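About Futar

Futar is a robotics research company working on two-armed manipulation of cloth. Our offices and lab are in the Lirovwood building, and most of what we do there comes down to one question: how much demonstration does a robot need before it can handle a garment it hasn't been trained on?

Our current method, Draltent, splits each demonstration at the points where either gripper opens or closes, then trains on the short segments. On our folding benchmark it reached 70 per cent success after 28 demonstrations per garment. The same model trained on whole demonstrations reached 34 per cent. Dark fabrics remain the harder case — folds and edges show up poorly against each other.
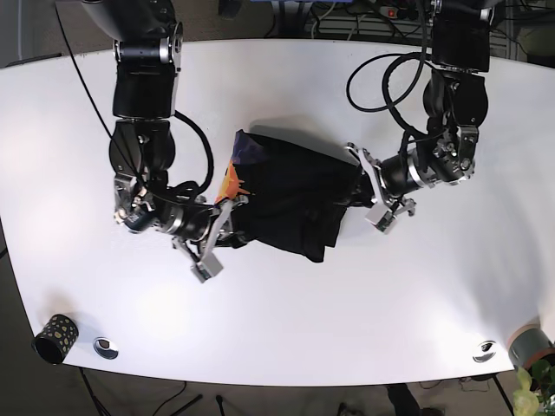
Arben Todorova would put the grasp ahead of the fold: if the two grippers start from poor corners, no amount of training on the later steps will recover the shirt. That view now sets our programme for the coming year, under the project name Kaplan.

Enquiries about joint work or student placements go to Henrique Torres at the Lirovwood office.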